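Hand-held gripper at Truneck gets new finger pads and a fresh setup
30 Dec 2018

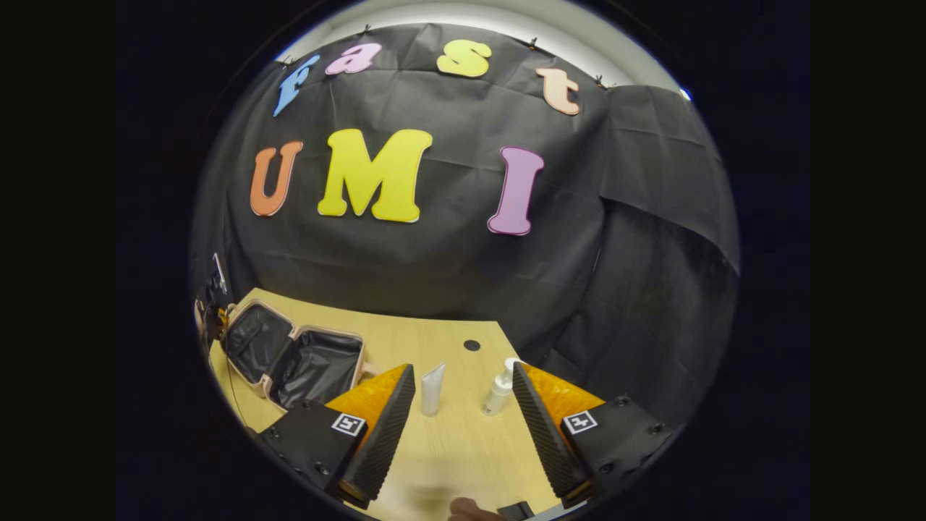 The gripper over the table at Truneck, fingers open, with a squeeze tube and a pump bottle between them and the case off to the left.

I stopped by the Truneck workshop before the holiday break because I'd heard the hand-held gripper was back from its service, and I wanted to see what they do to keep the thing going. Quite a lot, as I found out! I ended up staying most of the afternoon and drinking far too much of their coffee.

The big job this time was the fingers. Each one has a soft orange pad on a black mount, and the pads take a beating. The crew swaps them after 1,000 grasps whether they look tired or not, and the last pair had gone to 1,066 before anybody checked the log (there was some grumbling over that). The new ones came from Nosetti, same shape as before, and they go on with the same screws. You snug them all down by hand first, squeeze the trigger a few times so the pads settle, and only then do the final tightening. I got to try it and did it in the wrong order, so we started over.

Then come the markers, those little black-and-white squares, one on each finger mount. The camera uses them to work out how far apart the fingers are, so a smudge or a lifted corner throws the opening width off. Mostly it's a wipe with a dry cloth. If a corner has come up, they peel the whole square off and put on a fresh one, and that means running the width check again: fingers all the way open, all the way closed, write down both readings. The limit they work to is 2 millimeters. Anything past that and the mount comes off for another look.

The lens gets its own cloth, kept in a bag so it doesn't end up being used on the table. I was told this twice.

After that it's on to the table for a trial with toiletries, the white tube and the pump bottle and the open travel case with the black lining. I like that they use ordinary bathroom stuff for this. The tube stands on its cap and the bottle has that pump head sticking up, so the two want quite different grips, and you feel it in your hand right away if one pad is sitting crooked. The black cloth behind the table has big foam letters on it, "fast" in lowercase up top and "UMI" in capitals underneath, and I'm a little jealous of the colors.

Malinowski, the shop that did the trigger repair, also replaced the return spring and sent the old one back in an envelope. The pull is lighter now. My wrist was grateful, though the regulars say they'll need a while to get used to it.

The next service is down for February, when the mounts get a full strip and clean. Tremevero is supplying a new set of screws for that, and the old ones stay in the drawer as spares.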